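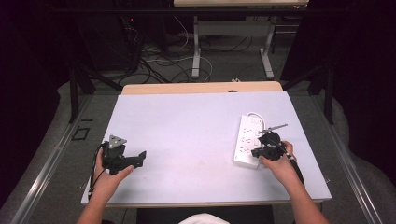 3.2 Collecting the demonstrations

The policy described in Section 4 learns from people, so the first practical question was how to get people to do dull things with a power strip in a way a machine could copy. We had each demonstrator work with a pair of hand-held grippers, one per hand, and so keep the dexterity of the human arm while giving up the dexterity of the human fingers. The bargain is a poor one for the demonstrator. A task that a bare hand finishes without consulting its owner turns into a small negotiation, conducted through two black jaws and hampered by the cable that hangs from each gripper. The right-hand unit also carries a thin metal rod pointing up and away from the wearer, and every demonstrator was told about it before starting. Most of them remembered.

The Kumach set, as we call the data used in this paper, holds 199 demonstrations of power strip handling. It was recorded at our Markstead site in October, with a further 76 attempts thrown out for reasons given below. Each demonstration is stored as one stream from the head view and one from each gripper, together with the gripper positions and jaw openings. All of them use the same pale board, laid on the same table, at the same height. We are aware that real desks are less considerate.

3.3 What counts as a demonstration

We began with a written protocol of 2 pages. It told the demonstrator where to start, which jaw should touch the strip first and how long to wait before moving. The resulting motion was tidy, repeatable and of no use whatever. People following the protocol moved as though carrying soup, and a policy trained on these early recordings learned chiefly to hesitate. We dropped all but 3 of the rules:

Start with both jaws open and away from the strip.
Do not speed up to make up for a mistake.
If something goes wrong, put it right with the grippers, and do not put them down to use your hands.

The third rule was the one most often broken, usually by the authors.

Under the looser rules, demonstrators developed habits. Some brought the right gripper in early and left the other to wait over the empty part of the board. Others insisted on using both, even when one had nothing to do. We kept both styles. Arsenault, the annotation tool we wrote for this work, marks the start and end of each approach, grasp and release, and a second annotator checks every mark. Emilian Marinescu did most of the second checks and maintains that he can now tell the demonstrators apart by their jaw openings alone. We have not tested this claim, as he seemed to be looking forward to it.
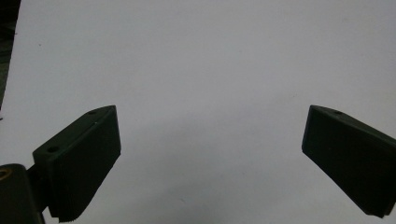

A harder matter was what to do with the time in which nothing useful happens. Gripper views contain a great deal of blank board. A natural instinct is to trim such stretches, and our first version of the set did so, keeping only the moments from the approach onwards. The trained policy then behaved well whenever it could see the strip and badly whenever it could not, having never been shown that the absence of a power strip is a normal condition of life. Putting the blank stretches back made training slower and the searching behaviour much better. They are kept in full in the final set, and we offer our apologies to anyone who has to watch them.

3.4 Choice of object

A power strip is a cheap object with expensive habits. The housing is rigid and pale, and gives a camera little to hold on to against a pale board. The cord bends as it pleases. The plug lies flat and hides its pins, so that the part most relevant to its eventual use is the part least often seen. Our earlier Drirkdale set used wooden blocks, which stayed where they were put, and we now think of that period with some fondness.

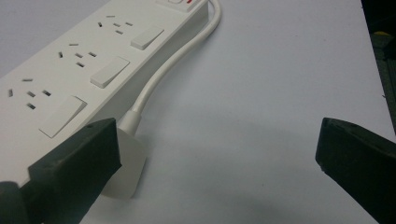 Figure 3. Gripper view with both jaws in sight. The plug lies flat on the table, nearer the left jaw, and its pins cannot be seen. Each of the three sockets in view has a rocker switch beside it.

The switches deserve a word. They are white on a white housing, and show up mainly by the thin shadows at their edges. In early training the policy treated them as part of the top face and was happy to lean on them. We did not add labels for the switches. Instead we asked demonstrators to approach from the side wall wherever they could, and let the examples carry the point.

3.5 Rejected attempts

An attempt was rejected if any stream dropped out, if a bare hand touched the strip, or if a gripper cable crossed in front of its own camera for most of the approach. The last of these was the commonest. We tried routing the cables over the demonstrator's shoulders, which cleared the view and made people sit like coat hangers. In the end we let the cables hang and accepted the losses.

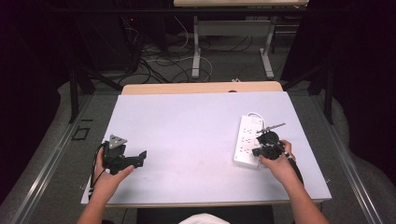
Figure 4. Head view with the right gripper directly beside the power strip. The cable of the right gripper runs down along the inside of the forearm.

Failed grasps, on the other hand, were kept so long as the demonstrator recovered. A dropped cord followed by a second try shows the policy something that a clean run cannot, and our demonstrators supplied these without being asked. The effect of leaving them out is reported in Section 5.2.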